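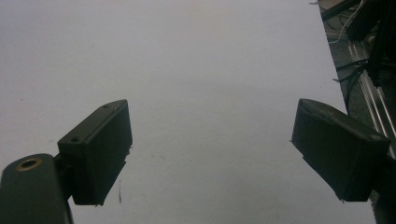 From: Flurina Danzer
To: handheld-demos list
Subject: Re: [handheld-demos] Nomholm set, what to keep and what to redo

Hi all,

Replies to Nimal inline. I have left out the part about disk space, as Mafalda is dealing with that separately.

Nimal Navaratnam wrote:
> We now have 722 episodes from the Nomholm bench that pass the
> automatic checks. The target in the plan was 1,000. Before we book
> more time there I would like to know if we really need the rest or
> if we could train on what we have.

I would train on what we have now and book the time anyway. The first training run will take most of a week and the bench would sit idle during it. If the run shows that we have enough of the plain pick and place, the remaining sessions can go to the cases that are thin, mainly regrasping and anything where the part starts close to the rail.

Please do not count the 33 episodes Soudabeh did with the old finger pads. They passed the checks, but the checks only look at tracking and at the length of the episode. The old pads close at a different width, so the width signal in those files does not mean the same thing as in the others. I moved them to a folder called oldpads. They are not deleted.

> Many of the episodes begin with several seconds in which the gripper
> is open over the bare table and nothing goes on. Should these be
> trimmed? Fereshteh trims hers by hand and I have not been trimming
> mine, so the set is mixed.

This is the one I have the strongest opinion on. Trim, but do it by script and do it the same way for everybody. If half of the set starts with a long wait, the policy learns to wait, and we saw that on the Bonden set last January. The arm went to its start pose and stayed there until someone moved the part. We spent days looking for a fault in the controller before Soudabeh plotted the first two seconds of each episode.

What I propose is to find the first frame where the gripper has moved more than a small threshold from its starting pose, go back half a second, and cut there. The half second is there so that the first observation still shows the open fingers before the approach. I have a script that does this and writes the cut point to the episode file without touching the video. Fereshteh, if you still have your raw recordings, I would like to run it on those and drop the hand cuts. If you don't, leave them as they are.

> The pale table gives poor tracking when the camera looks straight
> down. I lose it about one time in ten. Can we put something on it?

Yes, but with care. Tracking needs texture, and a plain light surface has next to none. When the rail and the cables behind the bench are in view it tends to hold, and when they go out of view it drifts. That matches what I see in your logs: nearly all of the lost episodes are ones where you worked at the near edge with your back to the rail.

I do not want a printed mat under the parts. We tried it on the Bonden bench and the policy was then worse on any table without the mat. Put the markers along the two long edges instead, outside the area where parts are placed, and move them between sessions. Vary the spacing too.

Also please leave the cables where they are. I know the back of the bench looks untidy and Mafalda asked if we should hang a cloth over it. Tidying it for the recordings would make the training data look unlike the cell where the arm is going to run, and we would lose the features the tracker likes best.

> How worn can the finger pads be before they have to be changed?

I don't have a number. Small nicks on the edges of the plastic are fine and I would not stop a session for them. Change the pad if the contact face is damaged or if the fingers no longer meet evenly when closed. Check that the screws are tight at the start of each session. A loose finger changes the closed width by a little each time, and it does not show in the video. Whoever changes a pad has to redo the width calibration (open fully, close fully, hold each for two seconds) and write the pad letter in the session notes.

While you are at it, wipe the pads and the table. Lint and hair near the fingers will not break anything, but some of the close views are sharp enough that the same fiber can be followed through a whole session, and I would like to keep that sort of thing out of the set.

> Last thing. Ghiță or Sterer for the labels?

Sterer. Ghiță is nicer to work in but it resamples the width channel on export, and I could not find a way to turn that off. If someone knows how, tell me and I will look again. We only need three labels per episode in any case: start, grasp, release. A failed grasp gets its own label and stays in the set as long as the person recovered and finished the task. If they gave up, mark the episode as aborted and move on to the next.

To sum up what I need from people:

Nimal: send me the list of lost episodes with the start positions.
Fereshteh: let me know about the raw recordings.
Soudabeh: can you do the next session at the near edge, with the edge markers in place? Over 2 hours is too long for one person, so please split it with Nimal.
Mafalda: I need the storage path before the first run starts.

I will put the trimming script in the shared folder tonight. Run it on a copy first.

Flurina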